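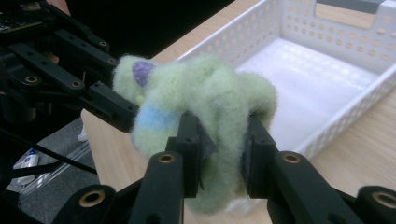
Feutre vert menthe, bande bleu ciel

Centre de santé de Flostine
Compte rendu de la réunion du 08/04/2024

Présidence de séance : Qistina Mangundap, coordinatrice du centre
Présents : les médecins généralistes, l'équipe infirmière, la sage-femme, le secrétariat médical, la représentante des usagers, l'élu délégué à la santé
Excusés : le kinésithérapeute, la pharmacie de Ginting

1. Approbation du compte rendu précédent

Le compte rendu est approuvé avec une correction demandée par l'équipe infirmière : au point relatif aux vaccinations, lire « sur rendez-vous » et non « sans rendez-vous ».

2. Fermeture de l'antenne de Ginting

La coordinatrice rappelle la situation. Le bail du local de Ginting prend fin en août et le propriétaire ne souhaite pas le renouveler. L'antenne suit 238 patients, dont plus de 100 pour une maladie chronique (diabète, insuffisance cardiaque, suites d'AVC). Aucun autre local aux normes d'accessibilité n'a été trouvé sur la commune à ce stade.

Les médecins indiquent que les consultations peuvent être reprises à Flostine, à condition de revoir les plages horaires. L'équipe infirmière est plus réservée : une partie des patients ne conduit plus, et les prises de sang à jeun se prêtent mal à un trajet en car. Elle demande que les pansements et les bilans restent assurés sur place ou à domicile.

La représentante des usagers a reçu plusieurs courriers à ce sujet. Les habitants reprochent surtout au centre de ne pas les avoir prévenus. Certains ont appris la fermeture par la pharmacie. Elle demande une lettre à chaque patient et une réunion publique à Ginting avant l'été.

L'élu signale que la salle attenante à la mairie pourrait servir de solution provisoire. Il y a un point d'eau, mais pas de pièce fermée pour les examens. Une visite sera organisée avec un médecin et une infirmière.

Décisions :
– lettre individuelle aux patients de l'antenne, rédigée par le secrétariat et relue par la représentante des usagers ;
– visite de la salle attenante à la mairie ;
– maintien des soins infirmiers à domicile pour les patients de Ginting qui ne peuvent pas se déplacer.

3. Transport des patients

La société Skesivetti propose une navette entre Ginting et Flostine avec un véhicule de 12 places. Le devis porte sur deux allers-retours par semaine. Le secrétariat fait remarquer que l'heure de retour prévue ne laisse pas le temps de passer à la pharmacie. Le devis sera renvoyé avec une demande d'horaire plus tardif – et une précision sur l'accès en fauteuil roulant, qui n'y figure pas.

Le financement reste à trouver. L'élu interrogera l'intercommunalité. Point reporté. 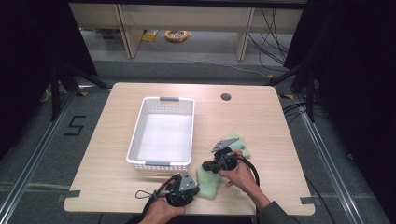
Panier blanc ajouré sur une table

4. Logiciel Turker

Le passage au logiciel Turker pour les dossiers partagés est terminé au secrétariat et chez les médecins. Les infirmières n'ont pas encore accès aux ordonnances numérisées depuis leurs tablettes. Le prestataire a été relancé quatre fois par courriel, sans réponse. Mme Mangundap prendra contact par téléphone et demandera un calendrier écrit. En attendant, les ordonnances continuent d'être imprimées.

La sage-femme demande que les antécédents obstétricaux ne soient pas visibles par défaut depuis l'accueil. Accord de l'ensemble des présents. La demande sera jointe à la liste des réglages.

5. Réclamations

Il n'existe pas aujourd'hui de procédure écrite. Les réclamations arrivent à l'accueil, par téléphone ou directement auprès des soignants, et toutes ne sont pas notées. La représentante des usagers propose un registre unique, avec accusé de réception. Un médecin souhaite que les remarques sur les délais soient séparées de celles qui portent sur les soins. Un projet de formulaire sera présenté à la prochaine réunion.

6. Questions diverses

– Congés d'août : les médecins transmettent leurs dates au secrétariat avant la fin du mois.
– Salle d'attente : la porte ferme mal, réparation demandée.
– Affichage : les tarifs de la sage-femme ne sont plus à jour dans l'entrée.

La date de la prochaine réunion sera fixée après la visite de la salle de Ginting.

Compte rendu établi par le secrétariat médical.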